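Unit 4 Handout: Working on a Paneled Board
Bench Skills, Inthanon Workshop Course
Instructor: Boonmee Ruangrit
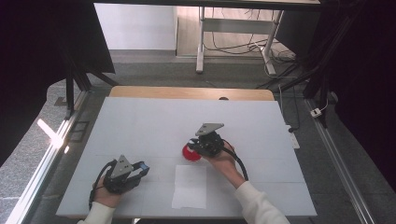 Last unit covered setting up the table. This one covers placing small round pieces and paper sheets on a board laid over the tabletop. Read it before the June practical and bring your copy.

The board

A board with visible seams gives you a ready-made grid. Use the seams as your reference lines. The outer edge of the board is a poor reference once the board has shifted on the table, and most boards shift a little during a session.

Name the panels by row and column. Row 1 is the row nearest you. Column 1 is on your left. Write the panel first and the item second in your notes, so "2-3, disc" and never "disc, 2-3." The answer sheets are marked in that order.

For the practical you will use the Wivari board. Its panels are 100 mm on a side. Wipe it with a dry cloth before you start. Grit under a sheet of paper will make the sheet turn when you touch a corner.

Paper

Lay the sheet down before the round pieces. Line up one long side with a seam, then check a short side. If the two disagree, trust the long side. Sheets should lie flat with no curl. Old stock that has been rolled can be left under a book overnight.

We use plain white paper for all exercises. The Wundik pads in the cabinet are for Unit 6, so please leave them there.

Round pieces

Discs go down flat and stay where you put them. Balls need to be held until they stop moving. Bring either one in from the side and lower it the last little bit. Dropping a piece from above counts as a misplacement even if it lands in the right panel.

Keep the second hand low and close to the near edge of the board while the first hand is placing. Crossing hands over the sheet is the most common cause of moved paper. Last term it accounted for 73 of the 300 placements marked wrong.

Exercise 4.1

Place one sheet and one round piece in the panels listed on your card. Record both positions. Clear the board and repeat until the card is finished.

Exercise 4.2

Same as 4.1, starting with the other hand.

Reading for next time: Ivumano course pack, section 5, up to the table of panel sizes.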